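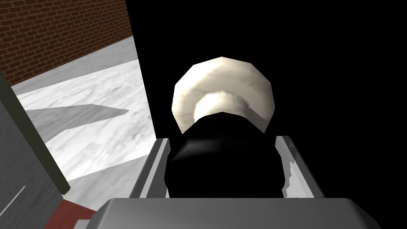
# Why Did the Robot Get Stuck at the Door?

A robot that moves around a house has to know how much space it takes up. Druneck is a robot control program, and in October it got this wrong. This page explains the fault, how it was found and what was changed.

## A house inside a computer

Druneck was being tested in a simulation. A simulation is a model of the world that runs on a computer. It has floors, walls, doors and furniture, and the computer works out what happens when one thing touches another. If a simulated robot hits a simulated wall, there is nothing to repair.

The simulated house is called Kvaran. The robot in it has two arms, and each arm ends in a gripper. A gripper does the job of a hand. In this house the robot's tasks include picking things up, opening doors and going from one room to the next.

## What went wrong

The test was run 269 times. In 14 of those runs, the robot did not get through the doorway. An arm touched the door or something beside it, and the robot kept trying to drive forwards. When a robot pushes on something that will not move, the force has to go somewhere. In several runs the robot's body began to lean.

Joyce Mosoti, who looks after the tests, chose run 132 to study first because it had the longest recording. She played it back one step at a time and wrote down which part of the robot touched something, and when.

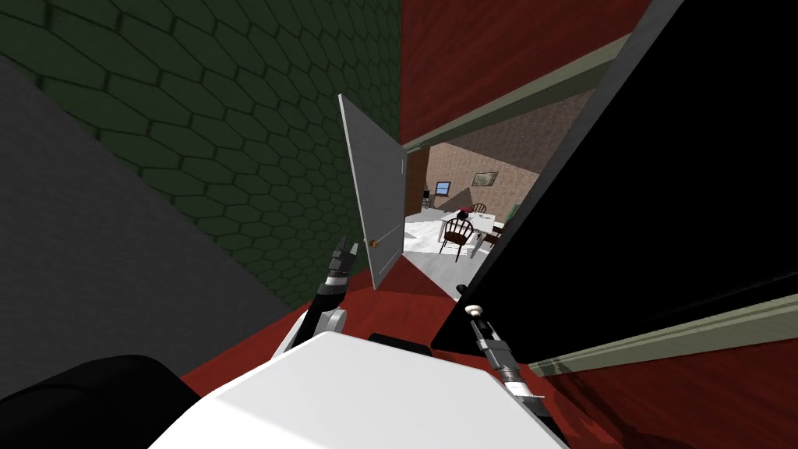 *The view from the robot's head at a partly open doorway. Both arms are reaching forward. A white table and three chairs are in the room beyond.*

## Finding the cause

Before a robot moves, a part of its program called the **planner** chooses a path. The planner does not use the robot's full, detailed shape. That would take too long to calculate. It uses a simple shape that the whole robot should fit inside. This shape is called the **footprint**.

Try it yourself. Stand with your arms by your sides and ask someone to lay a loop of string on the floor around you. That is your footprint. Now hold your elbows out. Your elbows are outside the loop, so the string no longer tells you how much room you need.

Druneck had the same problem. Its footprint was measured with both arms folded in. When the robot stretched its arms out, the footprint stayed the same size. The planner compared the old footprint with the gap, decided that the robot would fit, and sent it forward.

In most runs the arms were folded before the robot reached the doorway, so the mistake made no difference. In the failed runs they were still out.

## A second fault

Dariusz Lis checked the part of the program that should stop the robot after a bump. It is called the **contact stop**, and it was working. However, it had been set to ignore touches on the grippers. A gripper touches things all the time as part of its job, and a robot that stopped at every touch could never pick up a cup.

The setting was correct for picking things up and wrong for driving.

## What was changed

1. The footprint is now calculated again each time an arm moves.
2. The robot must fold its arms before it drives through a doorway, unless it is holding the door.
3. While the wheels are turning, an unexpected touch on a gripper stops the robot.
4. If the body leans too far, the motors stop and the robot waits for a person.

The tests were then repeated from the beginning, including the runs that had gone well the first time. A change that mends one fault can cause another. The robot now takes longer to pass through a doorway, and this was accepted.

## If you are near a real robot

- Stay out of doorways while it is moving.
- Do not push or pull its arms.
- If it is leaning or pressing against something, move away and tell an adult.
- Find out where the stop button is before the robot is switched on.

## Words used on this page

**Contact stop:** a part of the program that stops the robot when it bumps into something.

**Footprint:** the simple shape a planner uses to stand for the whole robot.

**Gripper:** the part at the end of a robot arm that holds things.

**Planner:** the part of the program that chooses a path.

**Simulation:** a model of the world that runs on a computer.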